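Galano Magazine App – Frequently Asked Questions

Home > Help > Tablet and Phone Edition

Last updated: February

Galano is a monthly magazine on phones, tablets and home computing. The app edition carries the same articles as the print edition, plus video and a few extra pages. If your question isn't covered on this page, use the contact form in the app under Settings > Help.

Getting started

Which devices does the app run on?

The app runs on most current tablets and phones. Your device needs 2 GB of free space to install the app and download your first few issues. Older tablets can still open the plain PDF edition through a web browser after you sign in.

Is the app free?

The app itself is free to download. It comes with one sample issue, which you can read without an account. All other issues are paid for either one at a time or with a subscription.

Do I need an account?

You can buy single issues through your device's app store without making a Galano account. You do need an account if you want to read on more than one kind of device, or if you subscribe to print and want the digital edition included.

I subscribe to the print magazine. Do I have to pay again?

No. Print subscribers in the US and Canada get the app edition at no extra charge. Open the app, tap "I have a print subscription," and enter the customer number from your mailing label. The number starts with the letter K. Leave out the K and any leading zeros. It can take a day for a brand-new subscription to show up.

Subscriptions and billing

What subscription lengths are there?

One month, six months and one year. The yearly plan works out 20 percent cheaper than buying each issue by itself.

How do I cancel?

It depends on where you signed up. If you subscribed through an app store, you have to cancel there, in your store account settings. We can't do it for you. If you subscribed on our website, sign in, go to My Plan and choose Stop Renewal. Either way you keep access until the end of the period you paid for.

I canceled but was still charged.

App stores often need a full day's notice before the renewal date. If you canceled later than that, the charge will normally go through, and the store handles the refund request. For website subscriptions, send us the order number and we will look it up.

Can I keep my issues after my subscription ends?

Yes, anything you downloaded while subscribed stays in your library. Issues you never downloaded will lock when the subscription runs out – so if there's one you want, get it first.

Can I give a subscription as a gift?

Gift subscriptions are sold on the website only. The person receiving it gets a code by email, and the code has to be used within 10 months.

Downloading and reading

When does a new issue appear?

New issues go live at 6 a.m. Eastern on the release date. Some stores take a few hours longer to show them. If you have automatic downloads turned on, the issue will load the next time your tablet is plugged in and on Wi-Fi.

My download stops partway.

Check your free space first. An issue with video can be nearly 36 percent larger than a regular one. If there's enough room, close the app completely, reopen it and tap the cover again. The download should pick up from where it stopped. If it sticks at the same point twice, delete the issue from your library and start over. You won't be charged a second time.

Can I read offline?

Yes, once the issue is downloaded. Videos are the exception. They stream by default, but you can switch on "Include video" in Settings before you download.

How do I make the text bigger?

Tap the middle of the page to bring up the menu, then tap the letter A. There are five sizes. Text size can't be changed in the PDF edition, but you can pinch to zoom.

Does the app work with a screen reader?

Articles do. Some of the older charts and comparison tables were saved as images and won't be read aloud. All issues made with the Tunbridge reader, our current page software, have proper tables.

Where did my bookmarks go?

Bookmarks made before we moved to the Tunbridge reader could not be carried over. Bookmarks made since then are saved to your account, and you will see them on any device where you are signed in.

Back issues and other titles

How far back does the archive go?

The app has every issue from the first digital edition onward. Earlier print issues are being scanned and added a few at a time. There is no set date for finishing this.

Are Kan and Ciltby in the same app?

Kan, our photo title, has its own app and its own subscription. Ciltby is a buying guide that comes out twice a year, and it is sold inside the Galano app as a special issue. It is not part of the regular subscription.

Can I print a page?

Only from the PDF edition. Sign in on a computer, open the issue and use your browser's print command.
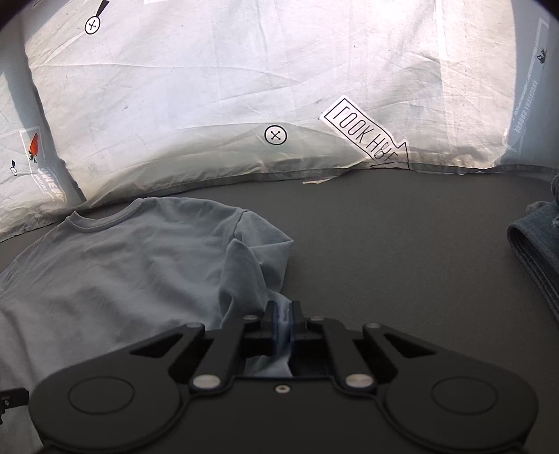
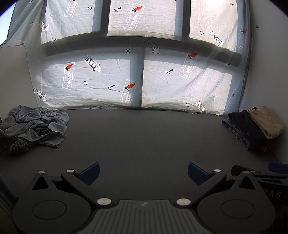
Galano | App Edition Help | Issue 36 | Page 10

Contact and corrections

How do I report a mistake in an article?

Use the contact form and pick "Editorial" as the subject. Please give the issue number and page. Corrections are made in the app edition first and then printed in the next available issue.

How long does it take to get a reply?

Most messages are answered within two working days. Billing questions can take longer if we have to check with an app store.

Can I change my email address?

Yes. Sign in on the website, go to My Details and enter the new address. You'll get a message with a link to confirm it. The old address keeps working until you tap that link.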